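Padora Reading Stand, standard size

Shop > For readers > Stands and rests

The Padora is a stand for people who read paper books and would like to have both hands free. It was first made for authors who read aloud at bookshops and libraries, and it is still used mostly for that, but we sell more and more of them to book groups and to people who read at home with a cup of tea beside them.

In stock. Sent out within 3 working days.

Why we make it

I am a reader before I am a maker of stands. For many years I helped at evening readings, and I saw the same difficulty again and again. The author comes to the front with a thick new novel, the spine is stiff, and the book wants to close. With one hand they hold it open, with the other they hold the microphone, and then they must turn the page. A music stand is often offered. It is too high for a person who sits, and the lip is made for sheets of music, so a hardback of fantasy size slides off it. I have seen one fall in the middle of a very sad chapter, and the public laughed, which was a pity for the author.

The first Padora was built by my friend Živko Angelovski for a weekend of readings in Tircombe. He made four. After the weekend two of them did not come back, and we understood this as a compliment. Now we make them in small batches in our workshop, with the same shape and a better hinge.

What it does

The stand holds an open book at an angle that you choose. Two arms at the bottom keep the pages flat. The arms are on a soft spring, so they go over the first pages of a book as well as over the last ones, and you don't need to set them again at each chapter. To turn a page you lift the corner and pull it from under the arm. It takes a few evenings to do this without noise.

The back plate has five positions. The lowest is nearly flat and is good for signing or for making notes in the margin, if you are a person who does this. The second and third are for sitting at a table. The two upper positions are for standing readers, when the Padora is placed on a lectern or on a high counter.

Which books fit

Nearly all novels will fit, in paperback and in hardback. The lip is 70 mm deep, so also a long saga of the kind that has maps at the front and a list of families at the back can stand on it. Picture books fit if they are not wider than the back plate by too much; the corners will hang over the sides a little, but the book stays in its place.

Very small books, for example pocket poetry, are less comfortable. The arms cover the first words of the bottom lines. For poetry please look at the Padora Small, which has thinner arms and a narrower lip.

Advance copies and proofs fit well. Their covers are soft and they bend, so use the second elastic band that you find in the bag.

Specifications

Back plate: 300 mm wide
Lip depth: 70 mm
Positions: five
Arms: two, with spring, ends covered in felt
Feet: rubber, will not mark the table
Folds flat: yes
Colours: green, dark blue, natural
In the bag: the stand, two elastic bands, a cloth, one spare felt end

On which surface to use it

Any flat table is fine. The rubber feet hold well on wood and on painted surfaces. On a tablecloth the stand can move a little when you turn the pages quickly, and at readings there is nearly always a tablecloth, so we advise you to fold the cloth back or to put the stand on a thin book.

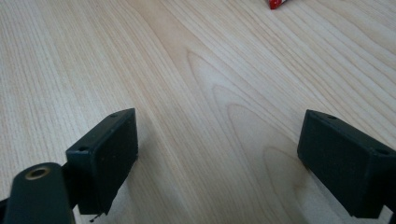
If the table is not level, turn the left foot. It goes up and down by a few millimetres on a screw. Please don't turn it further when you feel that it stops. We replaced several feet last November for this reason, and the screw that we use now is longer, but it still has an end.

Keep the stand out of strong sun for long periods. The green one in our own window has become quite pale on one side.

For bookshops, libraries and festivals

Many of our orders come from people who organise events. If you take six stands or more, we can put the name of your shop or your festival on the back of the plate, where the public sees it and the reader does not. Please send us the name in writing, exactly as you want it, with the capital letters. We made one batch where the festival's name had an apostrophe and our stands had none, and I would not like to do that again.

For a panel of authors we suggest one stand for each chair, also for the person who asks the questions. They usually have more papers than all the others. Set all of them to the same position before the doors open. It looks tidy from the hall and the authors do not begin to play with them during the introductions.

We also lend stands. The lending set has eight pieces in a case with handles, and it can go by post or be collected from us. You pay the postage both ways and a deposit, which you get back when the case returns complete. Summer weekends go quickly. At the moment the set is free again from 21st July.

What readers and authors told us

"I read for twenty minutes from a hardback without looking for my place one time. Usually my thumb is white at the end of it."
(author of historical crime, after a library evening)

"We bought one for our book group and now we argue who gets it. The person who has chosen the book gets it, this is the rule at the moment."
(reading group, Tircombe)

"A good stand, but the arms were too strong for my old paperbacks and left a small line on the page."
(customer by e-mail)

About this last one: she was right. The springs on the first stands were stronger than they should be for old paper. All stands sold this year have the softer spring. If you have an old one, write to us and we will send you a pair of new springs without cost. You need a small screwdriver and some patience.

Compared with the Mallik and the Nikolaidis

Customers ask us about these two, so I will answer as fairly as I can. The Mallik is lighter and cheaper, and if you travel by train with a stand in your bag every week, it is maybe the better choice for you. It has three positions and no springs, only clips. For a thin paperback it is enough. The Nikolaidis is a beautiful piece of furniture, it stands on the floor, and it does not fold. We have one at home and I like it very much. It is for a room where it will stay.

The Padora is between these two. It goes in a rucksack, though you will know that it is there.

Care

Wipe it with the cloth from the bag. A little water is all right, but please don't use polish on the plate, or the books will slide. Put one drop of oil on the hinge once a year. When the felt ends become thin, pull them off and press the new ones on. More are available in packs of four under Spare parts.

Delivery and returns

We send to all addresses in the UK, and to most other countries if you ask us first. If you order for an event, please write the date in the message box, so we can tell you the truth about whether it will arrive. Orders of more than 100 stands are made specially and take longer; write to us before you pay.

You can send the stand back within one month if you don't like it, also if you have used it. Please pack it folded, with the arms under the band, as it came to you.

Questions about size or about a particular book can go to Hrvoje Vidmar through the contact form. If you tell me the title and the edition, I will try to find the same one and put it on a stand before I answer.

See also: Padora Small, Spare parts, Lending set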